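**Two-arm suturing build, thread slips on the pull**

**camico_bench**
Update on the tabletop build at the Jakach workshop. Both arms now run off one Bullix board and the wristed instruments are on their new mounts. I re-tensioned the wrist cables on Monday and most of the backlash on the right side is gone. The left still lags when I roll and pitch together.

Task is the same as last time: braided suture, tissue from the butcher, tie a knot at one end of the cut and work down. The right grasper does the pulling and the left waits near the knot. My trouble is the pull. At 300 g on the load cell the thread creeps through the right jaws. Out of 89 logged pulls the cell dropped off early often enough that I don't trust the numbers.

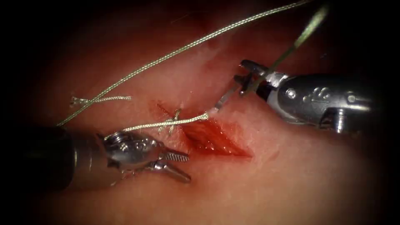

*Right jaws on the thread, left jaws open below the knot. Rest of the cut still to close.*

I can raise the grip current, but last time that chewed up the braid. Any other ideas before I order new jaws?

**rathore_fan**
Don't order jaws yet. Where is the load cell? If it's on the base of the arm you're reading cable friction along with the thread.

**camico_bench**
Base of the arm, yes. No room at the wrist.

**rathore_fan**
Then your 300 isn't 300 at the thread. Hang a known weight off the jaws and redo the calibration with the wrist bent the way you use it.

**solderpot**
I'd look at the thread handling first. You have a long strand arcing over the top and a short cut piece lying right under it. Sooner or later you'll grab the wrong one. Cut shorter lengths and clear the scraps between stitches.

**camico_bench**
The loose strand hasn't caused a failure so far. I'll clear the cut bits.

**rathore_fan**
Disagree with solderpot on shorter lengths. With arms this coarse you want slack to regrab. Short thread means more handoffs, and the handoff is the worst part of any homemade setup.

**solderpot**
On mine it was the other way around. Long tails wrapped the wrist and I lost a pulley cable.

**Yetunde Ugwu**
I run the other two-arm rig at Jakach. We had the same creep and fixed it by wrapping the thread once around the jaw before closing. It adds 4 seconds a stitch. Grip current stayed where it was and the braid came out fine.

**camico_bench**
Does the wrap come off cleanly when you open?

**Yetunde Ugwu**
Usually. Roll the wrist back first, then open. If your left side is lagging, do it with the right.

**camico_bench**
OK. Calibration with the weight tonight, then I'll try the wrap. Will post the log.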